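Two controllers, one arm and a lot of fake lunch

30 July 2019

I've been promising an update on the controller comparison for so long that people have stopped asking, so I'm just going to post it before we start fiddling with something else again.

Quick recap if you missed the last item. Back in February, Wen-hsiung Yu and I started arguing about which controller we should use for the kitchen tasks. He likes Mokholm, which plans the whole reach first and then sticks to it. I like Pallden, which keeps correcting itself all the way down to the grasp (and yes, it does wiggle a bit, I know, I know). We both had a favorite run we kept showing at meetings, and neither run settled anything. So Chun-hung Hsueh said fine, put both of them in the simulator with the same arm, the same gripper and the same tasks, and let them go at it for 3600 attempts each.

That took longer than planned, mostly on my side. I had the finger friction set way too high in the first batch, and everything stuck to the gripper like it had been dipped in honey! The success numbers looked wonderful for both controllers and Chun-hung spotted it in no time. We threw that batch out and began again.

The counter setup is the work of Shuk-fan Huang, who built it so that the food, the dishes and the arm's starting point can all move around between attempts. I was pushing for something simpler, a bare table with a few blocks on it. She held out for a real-looking kitchen with walls close by on the sides, and I'm glad she did, as you can't just swing the elbow out wherever you like.

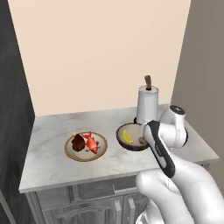
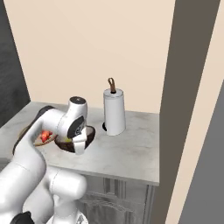
The white arm at Shuk-fan's counter, with the paper towel holder standing toward the back.

So, results! Pallden finished 2170 of its attempts with the item picked up and set down where it should go. Mokholm came in 39 behind. I'd love to call that a win and I did try, for most of an afternoon, but Wen-hsiung kept pointing at the spread between random seeds until I gave up. Overall it's a tie. Fine.

Where they differ is in how they fail, and I find that part way more interesting than the totals. Mokholm is lovely on flat dishes. It comes straight down, closes, lifts, done. In anything with a raised side it tends to catch a fingertip on the rim, and then it just carries on with its plan as if all was well. Pallden feels its way past the rim most of the time, but on small round things it will nudge the item, correct, nudge it again and end up chasing it across the dish. I watched one of those for a good long while before the timer cut it off – I was really rooting for it.

We did have a short side trip with Pomar, the grasp scorer that Yung-ching Hung has been working on. It looks at the camera view and ranks the places to grab before the controller gets going. Hooked up to Mokholm it cleared up a good share of the rim trouble. Hooked up to Pallden it made hardly any difference, except that each attempt got slower. Yung-ching thinks we're feeding it views from too low down, and wants to repeat the test with the camera moved up. I've said yes to that.

What we haven't done is run any of this on the physical arm, so please don't go quoting the numbers as if we had. Simulated contact is generous in some places and mean in others, and I've already told you about the honey fingers. Chia-hao Ng has the lab arm until the cable work is finished, and after that we get it for 3 weeks. The plan is to take the flat dishes and the deep ones first, skip the fancy stuff, and see if the two failure patterns show up there too.

If you want the logs, they're in the shared folder under Sin, sorted by controller and then by dish. The discarded batch is in there as well, in its own subfolder, for anyone who wants a laugh. Please read the settings note before you plot anything – the time columns are in simulated seconds, and I've mixed those up myself more than once. Wen-hsiung is writing up the seed comparison and will send it around when it's ready.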